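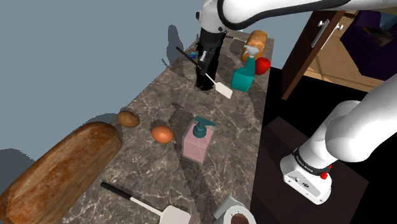 Arbeitsplatte mit Marmoroberfläche, graubraun mit hellen Adern

Vorgang: Farbabweichung zwischen Katalogansicht und Druckausgabe
Produkt: Drokus Katalogmodul
Meldende Stelle: Skalton Küchenstudios, Abteilung Druckmedien
Priorität: mittel
Status: gelöst, Rückmeldung zur Auflage ausstehend

Meldung
Beim Export des Winterkatalogs (Ausgabe Dezember) werden sämtliche Steinoberflächen deutlich wärmer ausgegeben als in der Bildschirmansicht. Graubraune Dekore erhalten einen rötlichen Stich, helle Adern erscheinen gelblich. Betroffen sind 40 Seiten. Holz- und Unidekore sind nach Angabe der meldenden Stelle unauffällig. Die Druckerei Cirkelus hat den Proof deshalb nicht freigegeben.

Erste Prüfung durch den Support
Der Fehler konnte auf dem Testsystem mit den übermittelten Seiten nachgestellt werden. Die Bildschirmansicht ist korrekt, die Abweichung entsteht erst beim Schreiben der PDF-Datei. Ein Wechsel des Ausgabeprofils blieb ohne Wirkung. Die meldende Stelle wurde gebeten, die Exportprotokolle sowie die verwendete Dekorbibliothek nachzureichen.

Nachtrag der meldenden Stelle
Protokolle und Bibliothek wurden hochgeladen. Es handelt sich um die Bibliothek Dalisay Stein mit 200 Dekoren. Vor dem Import der neuen Fassung trat der Fehler nicht auf. Der Druckbeginn ist für Samstag vorgesehen. Um vorrangige Bearbeitung wird gebeten.

Analyse
Den Dekoren der neuen Bibliotheksfassung fehlt das eingebettete Farbprofil. Das Katalogmodul weist solchen Dateien beim Export das Standardprofil des Dokuments zu und wandelt sie anschließend ein zweites Mal um. In der Bildschirmansicht wird dieser Schritt übersprungen. Die Exportprotokolle enthalten hierzu je Seite die Warnung »Quellprofil nicht vorhanden«, die in der Standardeinstellung der Oberfläche nicht angezeigt wird.

Maßnahmen
Zwischenspeicher des Katalogmoduls leeren.
Unter Verwaltung, Bibliotheken, Farbmanagement die Option »Fehlendes Profil beim Import ergänzen« aktivieren.
Bibliothek Dalisay Stein vollständig neu importieren. Eine Aktualisierung genügt nicht.
Betroffene Seiten erneut exportieren und einen neuen Proof anfordern.

Ergebnis
Die meldende Stelle bestätigt, dass der erneute Export farbrichtig ist. Cirkelus hat den zweiten Proof um 14:20 Uhr freigegeben. Auf 2 Seiten war zusätzlich eine manuelle Farbkorrektur hinterlegt, die vor dem Export zu entfernen war.

Die Anzeige der Profilwarnung wurde der Entwicklung als Änderungswunsch übergeben. Der Vorgang bleibt bis zur Rückmeldung über die gedruckte Auflage geöffnet.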